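Rigging notes from a novice coach, posted in pieces while the launch charges. Wed 7 September.
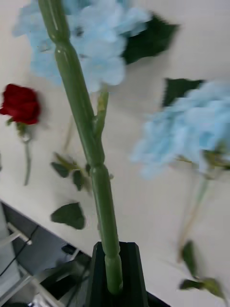 Our eights got re-rigged over the weekend and I want to write down what we did before I forget it. Both hulls came back from Tetitz with the riggers off and the bolts in one bag, mixed. Sorting took most of Saturday morning. If you have ever tried to match washers by eye you know how that goes. My advice to the new parents who keep asking how hard to hold an oar: think of a long, thick flower stem like this one with the hydrangea behind it. Firm enough that it stays put, loose enough that you don't crush it. Novices squeeze until their forearms quit.

Next post is about pitch, which is where we lost the most time last season.

We set every pin with the same pitch meter this year. Last year we had two meters and they disagreed with each other, so port and starboard were off and the boat never sat level. I blamed the crew for most of March. I owe them one for that.

Level the boat first. Side to side, then bow to stern. Check it again after somebody leans on it, and somebody will lean on it.

We borrowed trestles from the club at Plunasano. They are lower than ours and my back noticed, but they don't wobble. Returning them Friday if anyone has a roof rack free.

Height: I start everyone on the same number of spacers and move them after the first long row. Tall kids will ask for more right away. Make them wait for the row.

Spread is the one I leave alone. The hull came to us set for a men's crew and we brought the spread in once, two years back, for lighter rowers. It has been fine. I don't see the point in chasing a millimeter with kids who are still catching at different times.

Foot stretchers got new shoes on port side only. Moser had one box left in the sizes we needed and the rest are on order. Starboard, you have the old ones until they come. Bring thick socks.

Costs, for the people who asked. Shoes and hardware came to $300. Shipping was $20. The pitch meter was $100 and came out of last year's budget. All of it is in the sheet.

First long row after the changes was up to the Tuvevitz bridge and back. Roughly 100 minutes with stops. Set was better on the way up than on the way home, same as every crew I have ever coached when they get tired.

Seven seat's backstay was loose when we landed. I had checked it by hand and not with the wrench. Wrench on everything from now on, before we carry down.

Bow pair wants to go down a spacer. Five wants to go up. I'm going to change the bow pair first and leave five where he is for a couple of rows — changing both sides of the boat in one night is how I got confused in the spring.

Small thing: please put the 10 mm wrenches back on the pegboard. We started the season with six of them. I found one in the launch under the life jackets and one in my own coat.

Practice is the same time tomorrow. Coxswains come early, we're going over the new bolt check before hands on.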